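Two-arm cell: care and setup FAQ

How often do the arms need to be homed?
After every power cycle, and again if a base plate has been loosened. Homing takes 60 seconds per arm. Keep hands off the table until both have stopped.

When do I grease the front rail?
Every 300 hours of run time. Wipe off the old grease first. Use the Fasivley tube, not spray oil.

When are the gripper fingers replaced?
At 3000 cycles, or sooner if the pads are worn smooth. Change both fingers as a pair. Torque the screws to 2 Nm.

The wrist camera image drops out when the arm is extended. What should I check?
Check the cable at the wrist. It needs enough slack for full roll. If it looks fine, reseat the plug and swap in a spare cable from the Kirkby drawer.

Can I work on the boards near the arm bases with the power on?
No. They are exposed. Switch off at the main supply and wait for the drives to discharge.

Who signs off a repair?
Asabe Nnaji. For spare parts, ask Marlene Aguiar.
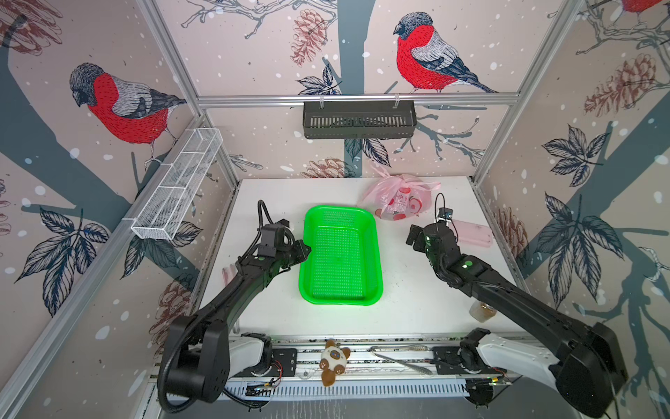 Both arms at the green tray, with the rail in front.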